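多恩登会馆一楼换上自助饮料台

Tandmont 社区报 2022年9月19日

Donden 会馆一楼的休息区从本周起使用新的自助饮料台。以前这里只有一台热水机和一个放茶包的木盒子，开会的人要喝凉的东西，需要走到街对面的 Rowlands 小店去买。现在饮料放在透明的高筒里，筒下面有龙头，客人自己拿杯子接。

会馆的采购由 Huw Griffiths 办理。他说，选择这种设备的主要理由是容易看见里面还剩多少，哪一种快要没有了，厨房的人从远处就能知道。整套设备，包括托盘和运费，花了3366镑，从会馆今年的维修预算里支出。

新饮料台在开放日的下午第一次试用，当天登记的来客有141位。颜色深的那一种是冷泡红茶，没有加糖，由厨房在前一天晚上准备好。杯子是透明的，杯壁有细的竖纹，拿在手里不容易滑。
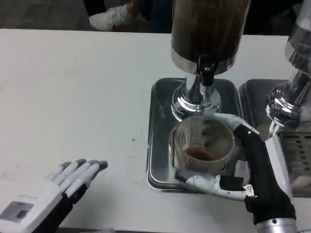 Tsegereda Nigatu 觉得红茶泡得太浓了，她喝了半杯就去加水，希望厨房下次可以少泡两个小时，或者在旁边放一壶清水，让大家自己调。她还提出，糖应该单独放一小碟，因为有的老人不习惯喝完全没有甜味的茶。

厨房负责人 Iestyn Foulkes 接受了这个意见。他说浓度可以改，清水也会放，但是糖要再想一想，撒在桌面上以后比较难擦，而且夏天容易招蚂蚁。他暂时的办法是把小包的糖放在柜台里面，需要的人可以去要。

除了红茶，当天也有颜色浅的饮料，是用柠檬和姜煮的，放凉以后再过滤一次。过滤得不太细，所以看起来有一点浑浊，味道没有受到影响。这一种喝得比较快，下午还没有过完，厨房就又补了一次。

托盘也和从前不一样。接水的地方用的是不锈钢的接水盘，盘底有一层带长孔的格子，滴下来的饮料会流到格子下面。以前热水机前面铺的是一块毛巾，到了晚上总是湿的，每天都要换洗。休息区铺着深灰色的地毯，所以 Griffiths 对滴水的问题特别注意。
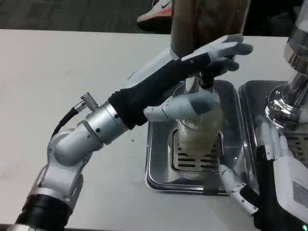

接水盘多久要清洗一次？
每天关门以前倒空一次，格子拿出来用热水冲洗；如果当天有大的活动，中午再加洗一次。

龙头的清洗比较麻烦，需要拆下来泡在温水里，用小刷子刷里面。Foulkes 已经写了一张清洗的说明，贴在厨房的门后面。会馆另外向 Vosska 公司订了4个备用的密封圈，目前还没有送到。

饮料台的使用时间和会馆的开放时间相同，对来开会和上课的人不收费。外面的团体如果租用大厅，人数超过42人，请提前两天通知厨房，这样可以准备足够的量。天气变冷以后，厨房打算把其中一种换成苹果汁，时间定在11月。想喝热茶的人也不用担心，原来的热水机没有撤走，只是搬到了靠窗的一边，茶包的木盒子也还在它的旁边。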